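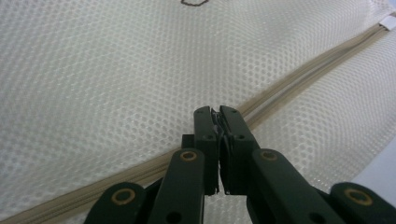

What decides if a small parallel gripper can hold a thin flat part like a zipper pull? Mostly the inner faces of the fingers: they must meet along their full height, because motor force does not repair a gap at the tips.

Posted to the Flirnolis builders list
November, 21:40
By Maite Arroyo

Hello all,

I am sorry for the slow answer. I wanted to put the fingers back on and work with the laundry bag before I write. I quote the earlier message, so the new people can follow:

> I built the Skustow linkage at home with the same hand-held
> body that you use. With cups and blocks it is good. With thin
> things it is bad: the fingers touch at the base first and the
> tips stay open by a hair. I can pull a sheet of paper out
> without any effort. I tried a stronger spring and only the
> arms bend more. Do I need other fingers, or is my linkage
> wrong? Also, what do you use for a test object? I have a
> jacket, but it is heavy and it moves everywhere.
>
> Seo

Seo, I think your linkage is not wrong, but the pivots have play. In my first version the pins went directly in the plastic, and after 596 cycles on the bench the holes were already oval. Now I have a ring at the pivots and the fingers stay parallel much longer. A stronger spring makes the problem bigger, as you saw, so please go back to the weak one.

For the test object I use a mesh bag with a beige zipper. The fabric is light, it lies on the table without a fight, and the pull is thin enough to show every error of the fingers. When I close on it, I hold it upright between the two faces, with only a small edge above the tips. If you grab only the end of it, it turns and you learn nothing.

My order of work, if it can help you:

1. Take off both fingers and close the arms by hand. If one side arrives before the other, correct this first. I lost an evening because I skipped it.

2. Mount the fingers with the screws not fully tight. Close them on a strip of paper, push the faces together, and only then tighten.

3. Open the gripper and bring it down over the bag at an angle, with one finger above the mesh near the low end of the zipper and the other one over the bare table. Look for chips and rough places on the tips. They catch in the mesh, and then you pull the bag and not the zipper. 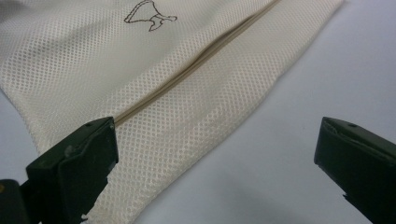 4. Close slowly on the pull and move along the line of the zipper, not straight up. Keep the other hand flat on the bag, otherwise the fabric collects in a ridge and the slider stops.

5. Repeat 12 times before you change anything. I write each slip on paper with the position of the pull. Two slips in the same position are a fault of the fingers, I think. Slips everywhere are more often my hand.

My fingers are quite worn at the edges and one will be replaced soon. I planned 3000 cycles for this pair and I stopped at 1137, when the mesh began to catch too often. I don't know yet if a softer plastic is better there. The Temance drawings have a more rounded tip, and I would like to try it, but the hole distance is different and I must make an adapter – if somebody has done one already, please send me the file.

Seo, can you measure the gap at your tips with paper strips, one by one, and write how many fit? Then we can compare with my old pair, I still have it in a drawer.

Best regards,
Maite

Related messages in this list
- Skustow linkage: which pin length for the outer bars?
- Oval pivot holes, again
- Temance fingers on a Skustow body
- Test objects that are not cups
- Weak spring or strong spring (long)

Contact the list owner | © Flirnolis builders list | Back to top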